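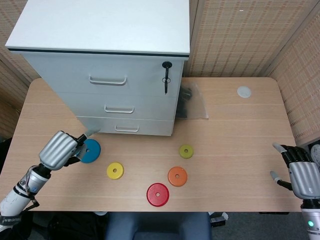
Drerton, 16/01/2024 – Teltach Orthopedics opens a walk-in ankle and foot clinic at its Lustutwood site this week. No referral needed for a first visit. Doors open 8 a.m., last check-in 4:30.

The clinic is for sprains, suspected small fractures, tendon pain and follow-up after a cast comes off. X-ray is on the same floor. Open wounds, or a foot that has gone numb or cold – go to the emergency room, not to us.

Teltach ran a trial of the service at its Drerton office starting in August. It saw roughly 300 patients, 68 of them sent on for surgery or a specialist brace. Median wait for a first look was 14 minutes. Waits for physical therapy afterward were longer than we wanted, and two more therapists start at Lustutwood next month.

Patients who have had an ankle fusion or a bone graft in the past can also book the long appointment (40 minutes, mornings only). Bring old scans if you have them, on disc or paper. Bring the shoes you wear most, too.

The new rooms were paid for in part by the Dissanayake Fund, which also covers visits for people with no insurance. Forms at the front desk or by mail. Allow a week for a anwser.

Parking behind the building, entrance on the north side. Elevator to second floor. The bus stop out front is closed for roadwork, use the one by the libary.

Insurance: most major plans. Call first if unsure. Self-pay price list available on request.

Media contact: Teltach Orthopedics press office, Drerton. Weekdays, office hours. Site visits by appointment only.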